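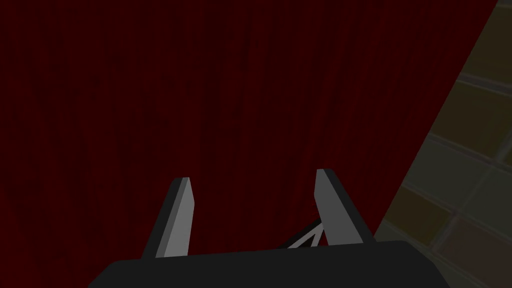
Light gray fingers with slanted tips. Computer rendering.

Home Visits Archive Contact

January
By Nadhirah Oei
2 min read

Open day at the Heletier cabinet works

We got to Heletier a little after nine on Monday. The tour starts in the lumber shed, where maple and ash are stacked with strips between the boards so air can move through. Kgomotso Naidoo, the yard manager, keeps the stock there until it tests dry enough to cut.

The saw room was running, so we watched from behind the yellow line. Panels are cut to size in the morning and edged after lunch. The shop ships 252 cabinet doors in a normal week, most of them to kitchen fitters within a day's drive.

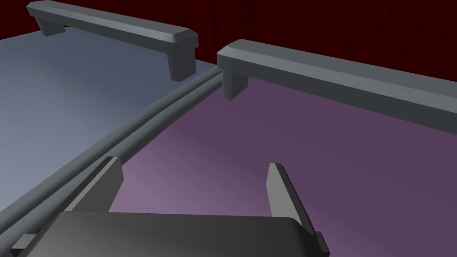
Finishing and hardware

Paint is sprayed in a closed booth and the doors hang overnight on racks. Thaís Medeiros passed sample boards around and let us feel the difference between one coat and three. Matte colors sell best, but they show fingerprints, and she steers families with small children toward satin.

Handles are fitted last. The drilling jig is older than the building and they have no plans to replace it. 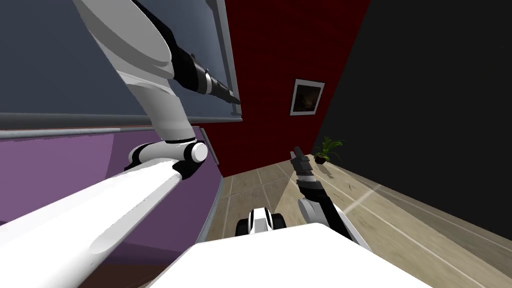 Lunch was soup and rolls in the canteen. I asked Pravesh Naidoo about offcuts. The larger ones go to a school woodshop and the rest heats the building from October on.

The next open day is in spring. Groups are limited to 60 people, parking is behind the Estrella bakery, and closed shoes are required. The upstairs gallery has stairs only.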